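Can a Machine Tidy Your Desk Yet?

By Ngozi Omoregie

My mother asks me twice a year whether she can buy a robot that cleans up. She doesn't mean the kind that vacuums. She has had two of those and gave both away. She means something that will pick the books up off the table, put the lamp back where it belongs, carry the cups to the sink and leave the room looking like someone lives in it on purpose.

I cover this field for a trade newsletter, so she thinks I should know. My answer has been "no" for a long time. In July I started to think the answer deserved more than one word.

The short version is that machines can now do a good many household chores once. Some can do them five times in a row. Very few can do them in a room they have never been in, with someone else's things, while people walk past. A chore is the last of these. Putting one book on one shelf in front of visitors is a stunt, and I have sat through plenty of them.

Shop floors had a head start, and people tend to draw the wrong lesson from that. A factory is a place where someone has already done the tidying. The part arrives in a tray, the tray sits in a fixture, and the fixture is bolted down. Brosent, a firm that makes hinges and drawer hardware, let me spend a day next to a packing cell that fills a carton every 13 seconds. It works very well. Spyros Begović, who runs the line, told me he has one person on each shift whose main duty is making sure nothing reaches the arm at a strange angle. That person is doing the hard part. The arm does the part that was left over.

Homes have no such person, or rather the person is you, and you were hoping to stop.

The approach that has changed things is plain enough. You stop trying to write down rules for picking up a lamp. You have people pick up a lamp many times with a tool shaped like the robot's own hand, you record it, and you train on the recordings. The tool keeps the person honest. If you can't do it with two stiff fingers, the robot won't either.
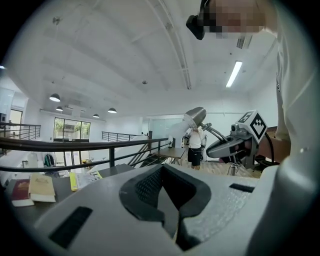
I have tried it, and I recommend it to anyone with strong opinions about robots. You find out how much your hands have been doing without telling you. A paperback lying flat on a desk is a miserable object for a gripper. There is no edge to get under. With your own hand you press down with a fingertip, drag the book toward you until it hangs over the side, and take it from below, all without a thought. With a gripper you have to plan that, and the first few times you push the book onto the floor.

Hardcovers are easier, except that they are heavy and slide. A single sheet of paper is worse than either. I spent most of a morning on paper and went home annoyed.

Desk lamps look simple and aren't. The weight is in the base, the part you want to hold is the stem, and the joints move when you don't want them to. Take hold of the shade and the whole thing folds toward you. Then there is the cord. Every lamp in every house has one, and I have yet to see a sales video that includes it. 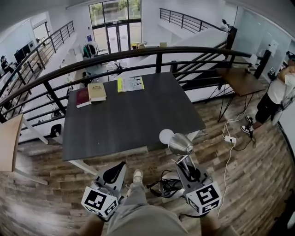 Books at the far side of the table, and a gripper on the lamp near the front corner.

Kelechi Okafor has trained operators at Citix for some years. She says new people always want to go fast, and that she has to slow them down. A recording of someone snatching at a book teaches the model to snatch. She also says that the mistakes people make and then fix are worth more than the clean runs. A robot that has only seen success has no idea what to do when the book slips. She keeps those recordings and used to have arguments with the engineers about it. She doesn't have the arguments anymore.

The counts are still poor when you ask for them plainly. A team at Clesley gave me theirs, for which I am grateful, as most groups send a video instead. They ran 197 trials of clearing a desk in rooms the system had not been trained in. It finished 40 of them with no help. That is one in five. Their figure in the home lab was much better, and they told me to ignore it, so I will.

One in five sounds hopeless, and for my mother it is. Nobody wants a helper who leaves the job half done four times out of five and needs watching the rest of the time. But three years ago the same team wasn't running this test at all. They saw no point.

What goes wrong is seldom what you would guess. Bergþóra Lauritsen, who went through the failures on that project, put very few of them down to the robot not seeing the object. It saw the book fine. It gripped too near the corner and the book swung. Or it set the book down with one edge on top of something else, decided it was finished, and moved on. Or it stopped because someone had walked by, and after that it couldn't work out where in the job it had been. A child of six handles all three.

The room itself matters more than the people building these systems used to admit. A bare white lab with one table teaches a machine about bare white labs. The better groups now work in ordinary busy places, where there are railings and stairs and glass and daylight from one side and lamps from the other, and people going about their day.

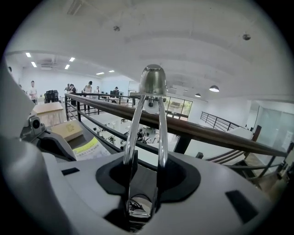 Cardboard box and booklet on the ledge, people at work on both floors.

I think that is the right choice, and it is slower and more expensive. Glass is a nuisance for cameras. So is chrome. A polished rod reflects whatever is next to it, and the picture changes every time the tool turns. You can clear all that out of the room and get nicer results by the end of the month. You will then have a machine that can't work in my mother's house, where the kitchen table is glass and the lamp is chrome.

There is an argument I hear often, that none of this is needed, and that we should change the house to suit the machine. Standard trays, tags on everything, shelves with slots. Oluwatosin Dauda made the case to me over lunch and made it well. Dishwashers changed our plates, he said, and we hardly noticed. He is right about the plates. I still don't think people will accept it for the rest of their belongings. A home is full of things that came in by accident. If I have to put my books in a tray so the robot can put them away, I have put my books away.

Furtună, which rents out machines to small hotels, has taken a middle road that I find more sensible than either extreme. Its robot strips beds and carries linen, in rooms that are all alike, and a person at a desk takes over when it gets stuck. The hotel pays by the room. Nobody there claims it could work in an apartment. I wish more firms would say what their machine is for and leave it there.

So where does that leave the desk, the books and the lamp? My own view is that a machine you could leave alone with them is still some years off, and that the first ones will be slow. I don't mind slow. If it takes an hour to clear a table while I'm out, that hour costs me nothing. I do mind having to check. A chore I have to check is still on my list, and I'd sooner do it myself with the radio on.

I would also like to see firms publish one number, which is how often a person had to step in, in a room the system had never seen. It's easy to collect. Every group I've visited already has it somewhere. Buyers should ask for it before they ask about price, and if the answer is a video they should keep their money.

I told my mother most of this on the phone. She wanted to know if the hotel one did stairs.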